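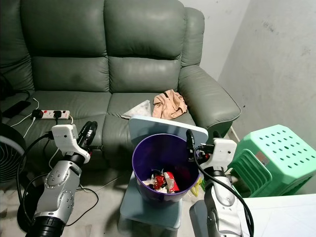 The loveseat, right-hand cushion.

The Inheritance

Aunt Vesela left the house in Mirkholm to the church, the money to a donkey sanctuary, and the loveseat to Maya and Trinidad jointly, on the condition that they sit on it together once a week until they were friends again.

"She can't do that," said Trinidad.

"She has," said Mr Moreira, who charged by the hour and was enjoying this one.

They had not spoken for 7 years, over a trifle. It had been an actual trifle, with sherry in it, and Maya still maintained that the spoon marks were there when she arrived.

So every Wednesday they sat. The leather squeaked whenever either of them moved, and for the first two weeks that was the whole of the conversation. In the third, Trinidad remarked that the colour reminded her of pond.

"Pea soup," said Maya.

"Pond."

They argued until ten, and missed the last bus — Trinidad's, at any rate. Maya fetched her a blanket, with bad grace, and then two spoons.

"It's only shop custard," she said.

"I can see that," said Trinidad, and moved over.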